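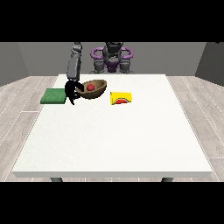

Tips for Comparing Grippers on Small Kitchen Tasks

I keep this page for people who try robot grippers in a home workshop or a simulator and want to know which one can handle kitchen things. I am using mostly simulation now, and only later the real arm. English is my second language, so please forgive if some sentence is not so smooth.

Start with a bowl

A bowl is the best first object, I think. It has a rim that is thin and curved, it can tip, and it does not forgive a bad approach angle. In my setup the gripper takes the brown bowl by its left rim, with the red ball inside. The ball is my cheap sensor. If the bowl tilts too much, the ball rolls out and I do not need any graph to understand it.

Put a ball of matte color against a glossy bowl if you can. The camera finds it more easily, and you find it too when you look at 200 small pictures in the evening.

Keep neighbors on the table

Many people test with one object alone. Then they move to a real kitchen and the fingers hit everything. I always leave something flat beside the bowl, on the side where the fingers must go down. A green pad works well for this. It is low, so a slim finger passes over it and a thick finger pushes it away. On the other side I put a light box, the yellow one, lying flat.

Write down the contacts with neighbors separately from the drops. A gripper which never drops the bowl but moves the pad every time is not a good gripper for a kitchen.

Which gripper for what

I compared three, and these are my notes after the June tests.

Kumden, parallel type. Very simple to control. On the bowl rim it holds firmly but only at two points, so the bowl likes to rotate between the tips. Good for boxes. For a bowl, go slower in the last part of the lift.

Pruvero, jointed fingers. The fingers curl around the rim and the tilt stays more calm. The wrist is bulky, and this is the problem: you need more free space next to the object. Check the clearance before you blame the planner.

Nishad, soft tips. Nice on glossy surfaces, slow to close. In simulation the soft contact took me a long time to tune, and I am still not sure of my friction numbers.

If you can have only one, for kitchen objects I would take the jointed fingers. For sorting boxes, take the parallel one and save the money.

How many tries

I do 400 tries for each gripper in simulation, always from the same list of start positions. Change the gripper only, and leave the table, the objects and the lift speed as they are. I once changed the speed in the middle and had to throw away a whole night of results.

On a real arm I do much less, some 9 tries for each object, and I write every one by hand in a notebook.

Controller settings

I run all three with the Plisine controller. A few things that helped me:

Close the fingers first by position, then switch to force when contact is felt. If you use force from the start, a light bowl slides away from you.

Lift straight up for a short distance before any sideways move. The finger tips often hang lower than the edge of the bowl, and they can scratch along the table.

Log the finger position at the end of the lift, too. A slow slip is visible there — much earlier than the drop itself.

Camera place

Put one camera in front, looking a little down over the table, so you see inside the bowl. A side camera is good for measuring the tilt, but the arm can hide the rim from it. With two cameras, start them from the same clock signal. Matching the times later by eye is very tiring work.

A plain white table top is fine for most objects. For white cups I put a dark cloth under them.

Next I want to try the green pad as the object to pick. Flat things are hard for all three grippers, and my first results with Kumden are quite poor. When I have enough tries I will add the numbers to this page.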